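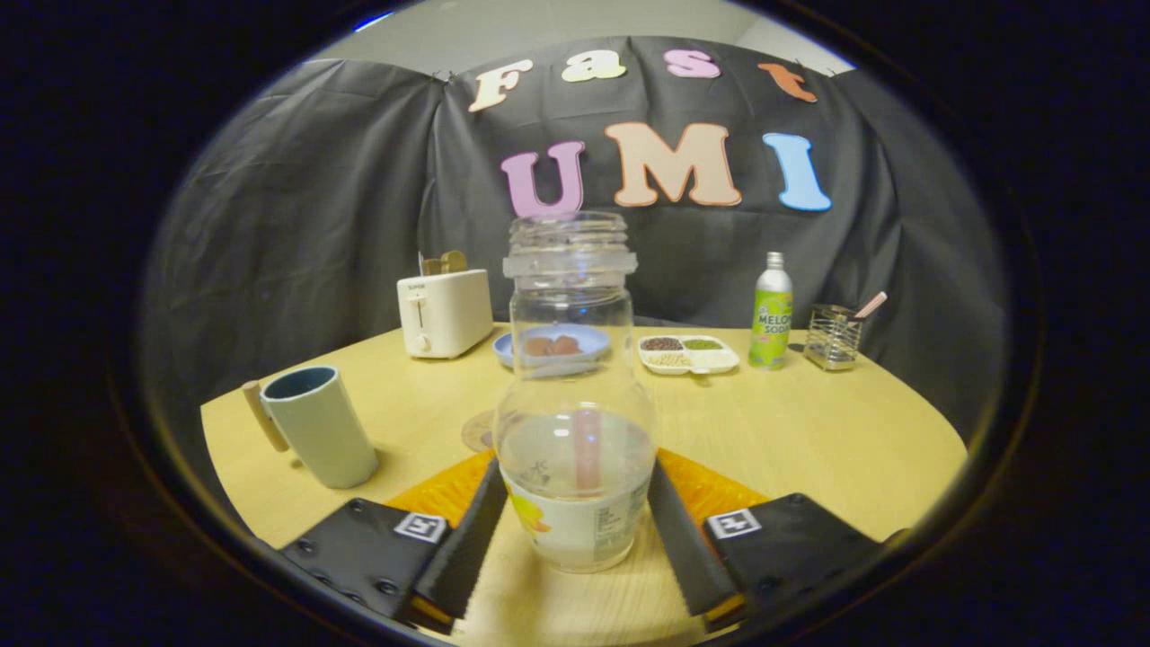
Figure 3. View from the gripper camera at the jar station. Each finger carries one square fiducial marker; the table curves at both ends with the wide lens.

4.2 What the home build can and cannot support

The case for building a hand-held gripper in a shed or a shared workshop usually rests on cost, and we have no quarrel with the cost. Our doubts are about the second claim that tends to follow: that demonstrations gathered with a home-built unit may be treated as interchangeable with those from a factory-made one. Annamalai makes this claim in its stronger form, and the Tevis build notes repeat it with no measurements attached. We built the Tavo unit at the Astenstead shared workshop largely to see how much of it would survive a close look.

The fingers were assembled by the second author, Obinna Yusuf, using the workshop's printers and hand tools. Each has a thick black body, a flat plate held down with small screws, and a ridged inner pad angled toward the grasp. The first two pairs were discarded. On the first, the plates sat slightly out of parallel, and on the second the screw holes had been drilled oversize, which let the plate creep whenever the fingers closed hard. Neither fault was obvious by eye on the bench. Both showed up later as a slow wander in the estimated finger opening, and it took us an embarrassingly long while to stop blaming the software.

Finger opening is estimated from the two square markers, one on each finger. The method is simple and we can see why it is popular. It also assumes that the marker is rigidly fixed to the part of the finger that matters, that the lens calibration holds at the place in the view where the marker sits, and that the marker is lit well enough to be found. In a home build all three are open questions. The lens is very wide, so that straight edges bow noticeably (see the table in Figure 3), and the markers lie well below the centre of the circle where a small calibration error costs more than it does in the middle. We calibrated with a printed board glued to a sheet of glass. An earlier board on cardboard had warped over a damp weekend and gave figures that looked fine on paper.

We recorded 100 demonstrations of a single task, closing the fingers around the jar and lifting it clear of the table. Opening was recovered without gaps in 78 of them. The remainder lost one or both markers for part of the motion. It would be easy to report the larger number and move on, and a reader skimming the abstract of a paper like this one might well take it as encouraging. We would ask what was lost. The gaps were bunched near the moment of closing, when the wrist tends to roll and a marker tips away from the light. That is the portion of the demonstration a learned policy most needs. Filling the gaps by interpolation produced curves that were smooth and plausible, and we had no way of knowing whether they were right.

The choice of object deserves some suspicion as well. A clear jar is a demanding target for any method that leans on appearance. In Figure 3 the glass holds water in roughly its lower third with a pale pink straw standing in it, and the upper part shows the things behind it bent out of shape. The light blue plate is seen partly through the glass. A depth estimate taken over that region would be answering a question about the plate, the glass or some mixture of the two. The white label around the base gives the eye something opaque to hold on to, and we suspect it gives the policy the same. We did not repeat the task with the label removed before our time at the workshop ran out, and so we cannot say how much of the apparent competence belongs to the label. We regard this as the weakest point in our own study.

The same goes for the setting. The table carries a mug, a toaster with bread in it, a divided tray of beans and grains, a green bottle marked MELON SODA and a wire-mesh utensil holder, against dark cloth with the cut-out letters "Fast UMI" pinned to it. Arrangements of this sort are often described as household clutter. We would call it a tidy stage set. The objects are well spaced, most of them sit toward the back of the table, and the jar has the foreground to itself. Clutter in our own kitchens overlaps, leans, and is wet. Large letters in pink, cream, orange and blue also make excellent features for visual tracking, and a pose track that holds up in front of them tells us little about how it would fare in front of a blank fridge door. When we ran the unit past a plain wall from a distance of 50 cm, the track drifted enough that we stopped trusting it. We give no error figure for that run, having had no independent reference to measure against, and we are wary of papers that do give one under similar conditions.

Weight was the other surprise. The finished unit went over 500 g with its camera and battery on board, and the wrist notices. Later demonstrations in a session were slower, with a low, scooping approach that kept the elbow near the body. A policy trained on those would learn something about a tired arm. Shorter sessions helped, and so did shifting the battery back behind the grip. The Tevis notes do not mention fatigue at all, which may mean their unit is lighter or that the question was never put.

Some things did hold up. Once the third pair of fingers was fitted, the plates stayed put through the recording period. The ridged pads gripped dry glass reliably at moderate closing force. Matte black proved a good finish for the fingers, since stray reflections had upset marker detection on an earlier pair printed in glossy filament. Replacing a damaged pad took a few minutes at the bench. A workshop with ordinary tools can make a unit of this kind, and we would build another.

Our objection is to the word interchangeable. Two units built from the same files by different hands will differ in marker placement, plate alignment and lens seating, and the recordings carry no trace of those differences unless somebody measures them and writes them down. We therefore suggest that any dataset gathered with home-built grippers state, per unit, the calibration residual near the edge of the view as well as its centre, the share of recordings with complete opening estimates, and where in the motion the gaps fall. Our own values for the first of these were taken only after recording had finished, and readers should treat them accordingly. Section 4.3 takes up the lifting results, with the jar label left in place throughout.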